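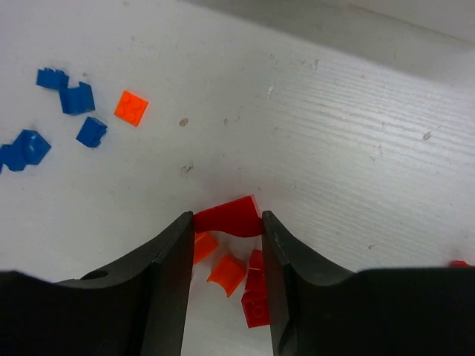

Somebody in the comments under my last post wanted to know whether I was training my own replacement, and would I please stop being so cheerful about it. Fair enough. I did sound a bit pleased with myself in that one, and I've been chewing it over all week on the bus, so you're getting a whole post as an answer (sorry, commenter, you probably wanted one line).

For anyone new, I work at Zunby, where we take in secondhand toy bricks by the sackload, sort them, bag them up and sell them on. I've been on the sorting tables for longer than I like to admit. You tip out a tub, you pull the reds, the blues, the oranges, you chuck the chewed ones, and you do that until your tea break. I'm fast at it. I can tell a good brick from a cheap copy by the feel, and I used to be quite vain about that, because there isn't much else in the job to be vain about!

Then the arm came. We call it Ngau, which is the name that was printed on the crate it arrived in, and it stuck. It picks up bricks one at a time and puts them where they should go, and on its first morning it was so slow that my whole table stood there with mugs in hand, giggling. It would line itself up over a brick, think about it, come down, close, lift... and by then I'd have done a handful. Somebody did a commentary in a snooker voice. We were all a lot more relaxed by lunch.

Well, it's quicker now. Still not as quick as me on a plain mixed tub, and it gets in a muddle when the pieces are heaped up, so one of us has to spread them out a bit first. Curved bits are a pain for it. But it doesn't get a stiff neck at three o'clock and it doesn't mind doing blues all day, and I very much mind doing blues all day.

So what's changed? My shift, mainly. I used to sort from clocking on to clocking off. These days I spend the first half on the tables and the second half on what we call the odds, meaning anything the arm puts aside because it can't make up its mind. I like the odds. You get the see-through pieces, the weird old ones, the ones some child has coloured in with felt tip. It's more like the job I thought I was applying for. I also get to fill in a sheet saying what went wrong, which I moaned about for days and now fill in with far too much detail (my notes have been described as "long").

It isn't all lovely, mind. The tables used to be the chatty bit of the building. With eight of us round a tub you'd hear everything, who was moving house, whose boiler had packed in. Now we're spread out, and there's a hum, and I've caught myself going a whole morning without saying anything except "excuse me" to a machine. I miss the noise. I said so at the meeting, and we've now got the tables pushed together on the days when the arm's being looked at, so that's something.

And there's the money question, which is what the commenter was getting at, I think. Our Kurnlow site is meant to get two arms of its own in December. They've told us there'll be no job losses from it. They've also told us that when people leave they "may not be replaced like for like", and I've been around long enough to read that sentence twice. I'm not panicking. I've asked for the maintenance training, though, and so have some 20 others across both sites, so I doubt I'm the only one who can do sums.

Am I training my replacement? Bits of it, yes, I suppose. Every one of my long notes goes into making it better at the thing I used to do all day. But ask me if I'd want the old shift back, start to finish, blues and all, and I'd have to say no. I'd want the old table back, with the people round it. I don't know what you do about that.

Right, I've got a lasagne in. Next time I'll finally write up the Nendero trip, which I keep promising, and there'll be no robots in it whatsoever.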